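Chapter 6
Picking a Hand for the Job

By now you have an arm that moves where you tell it, and if you did the exercises at the end of Chapter 5 you also have an arm that stops when you tell it. Good! Now we get to the part of the course I like best, which is deciding what goes on the end of it.

When I started teaching this material at Clonthorpe, I gave the gripper lecture as a catalog. Parallel jaws, suction cups, soft fingers, three-finger hands, one slide each, with payload and stroke and price. Students wrote it all down and then, in the lab, picked whichever hand looked the most like their own. I can't blame them, I did the same thing with my first budget. I bought a beautiful hand with more joints than I had controller channels, and it sat in its case until March while Reinhold Wendt and I argued about cabling.

So this chapter starts from the task and works backward. Our task will be shopping. Pick an item out of a bin, put it in a basket, carry the basket. It sounds easy (it's three verbs), but each of those verbs wants something different from the fingers. A pepper is smooth and round and rolls away when you poke it. A bunch of carrots has a leafy end that folds up under the fingertips and hides the part you meant to grab. And a basket is thin at the edges and stiff, so fingers that were lovely and gentle on the pepper may have hardly anything to press against.

We use artificial produce for this, and I recommend you do too. It doesn't bruise and it's the same shape on the last trial as on the first, which matters a lot when you're comparing two hands a month apart. What you lose is weight and squish. Plastic tomatoes forgive a grip force that would make soup of the real ones, so please don't report a force limit you found on fake fruit as if it meant anything in a kitchen. We'll come back to that in Section 6.4.

The other thing you'll be choosing is where your cameras go. A wrist camera gets wonderfully close and sees the fingertips the whole time, but the hand itself takes up a big share of the view. A head camera sees the aisle and the basket and the shelves, and from up there a fingertip is tiny. Have a look at how much each viewpoint gives you, and how much it hides.

Figure 6.1. Wrist view over a crate of artificial vegetables. Look for the pink fingertip pads and the leaf between them.

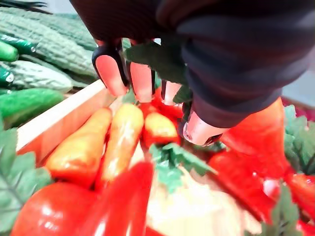
Figure 6.2. Head view of the produce display, with the basket in the right gripper.
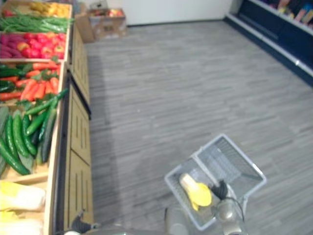

Figure 6.3. Wrist view down into a basket, past a row of black fingertips with beige faces. 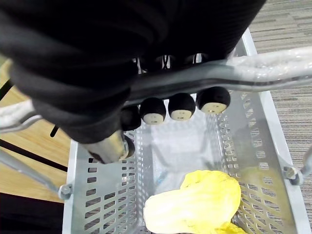 My rule for new groups is to run every comparison with 2 cameras at least, one near and one far, even if the controller only uses one of them. Gisela Kohlhase, who taught the lab sections with me for years, used to hand students only the wrist recordings and ask them which trials had succeeded. Then she'd hand out the head recordings and let them change their answers. There was always a lot of erasing.

Now, about the word "succeeded." Before you bolt anything on, write down what counts. Is a pick good when the item leaves the bin, or when it's in the basket? What if it's in the basket but a neighbor came along with it? Sieglinde Albers and I once compared the Breltard two-finger hand against the softer Rathjen one over 150 picks each, and we came out with opposite winners from the same recordings. She was scoring "item in basket." I was scoring "only that item in basket." Neither of us had written it on the sheet, and we had a fairly loud lunch over it.

You'll also want to hold the rest of the setup still while you swap hands. Same arm, same speed, same bin layout, same controller gains if the hand's weight allows it. It often doesn't! A heavier hand makes the arm sag or overshoot a little, and then you're comparing tuning jobs and calling it a gripper test. Section 6.2 walks through reweighing the tool and updating the payload setting, and you should do it every single time, even for a fingertip swap.

You don't need 1,000 trials for a first look. You need enough to see how a hand fails, and a column on your sheet for it: slipped, missed, grabbed two, blocked by the bin wall, couldn't see. In the Clanena exercises at the end of this chapter you'll fill in exactly that kind of sheet for one hand of your choice, trade it with another group, and score their recordings without seeing their numbers.

Before you go on, get out the task description you wrote for Chapter 5 and underline every verb in it. We start Section 6.1 with those.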